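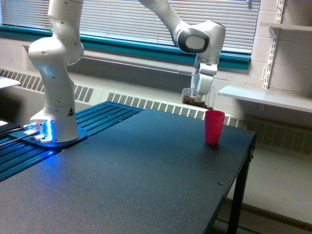 Bonjour à toutes et à tous,

Comme promis au printemps, je vous envoie le point d'étape sur la section route jeunes du club de Bevthorpe, que la fondation Burnent soutient depuis le début de la saison. J'ai un peu de retard (les cyclosportives, les vacances, mon ordinateur qui a rendu l'âme en juillet), mais au moins j'ai de la matière !

Commençons par le peloton. On avait prévu une petite équipe, on se retrouve avec 13 coureurs licenciés entre quinze et dix-huit ans, dont cinq filles. Deux d'entre eux n'avaient jamais roulé en groupe avant février et je peux vous dire que les premières sorties ont été sportives, surtout pour mes nerfs. Les relais, les écarts, le bras qu'on lève pour signaler un trou : tout ça prend des semaines. Maintenant ça tourne bien, même par vent de côté, sauf quand deux d'entre eux se mettent en tête de se faire la bordure à l'entraînement. Je laisse faire de temps en temps, ils apprennent.

Côté résultats, je préfère être franc, la première moitié de saison a été maigre. On a couru sept épreuves avant la fin mai, avec une neuvième place pour tout bagage et pas mal d'abandons. On partait trop fort, on mangeait trop tard, et on se retrouvait à l'arrière au moment où la course se décidait. J'ai revu les séances en conséquence : moins de kilomètres le mercredi, davantage de travail en côte, et une vraie répétition du ravitaillement, bidon à la main, sur la boucle du réservoir. Depuis juin, c'est une autre équipe. Une victoire au sprint sur le critérium du canal, deux podiums chez les filles, et surtout une place de quatrième au classement par équipes du Tour du Gulero, qu'on terminait d'habitude dans les profondeurs.

Parlons-en, du Gulero, parce que c'était notre gros objectif et que votre aide y est passée en bonne partie. Trois étapes, 364 kilomètres au total, et une deuxième journée dans les collines sous une pluie battante. On a pris nos repas et dormi sur place, dans l'internat d'un lycée, avec des lits trop courts pour nos deux grands gabarits. Tout le monde a fini dans les délais ! Je n'aurais pas parié là-dessus en avril. Le dernier jour, notre meilleure grimpeuse s'est glissée dans l'échappée et a été reprise à deux kilomètres de la ligne, elle en a pleuré de rage dans le fourgon, et le lundi elle me demandait déjà le calendrier de l'automne.

Pour l'argent, voici où on en est. Sur l'enveloppe de cette année, 2000 euros étaient réservés aux déplacements et il en reste de quoi faire les deux dernières courses, à condition de ne pas dormir sur place. Les roues de rechange ont coûté plus cher que prévu (j'avais bêtement oublié les cassettes dans le devis, c'est ma faute). J'ai compensé en repoussant l'achat du deuxième home trainer. Les casques sont tous arrivés, les maillots aussi, avec le logo Burnent sur la manche gauche, un peu plus petit que sur la maquette. Si ça vous gêne, dites-le-moi, le fabricant peut corriger sur la prochaine série.

Deux choses m'embêtent encore. La première, c'est la remorque. Elle est prêtée par le garage James, qui la reprend à la fin de la saison, et je n'ai pas de solution pour l'an prochain. La seconde, ce sont les chutes : trois en course, une clavicule cassée en juin. Le blessé a repris le vélo il y a deux semaines, doucement, avec l'accord de son médecin, mais il appréhende les descentes et je ne veux pas le brusquer. J'aimerais organiser une journée de pilotage sur le parking de la piscine, avec des plots et des freinages sur sol mouillé. La mairie a dit oui pour le lieu, il me manque un éducateur diplômé, dont le tarif est de 72 euros la demi-journée. Est-ce que je peux le prendre sur la ligne formation ? Je n'engage rien avant votre réponse.

Pour la suite, on reprend les courses début septembre et on termine par le contre-la-montre par équipes de Bevthorpe en octobre. Le départ se fait devant la halle, à dix heures pour les plus jeunes. Venez si vous pouvez, il y a toujours une place dans la voiture suiveuse, et les jeunes seraient ravis de vous rencontrer !

Les justificatifs partent par courrier séparé. Il manque encore la facture des pneus, je la relance.

Bien à vous,

Le responsable de la section route jeunes
Bevthorpe, le 18/08/2023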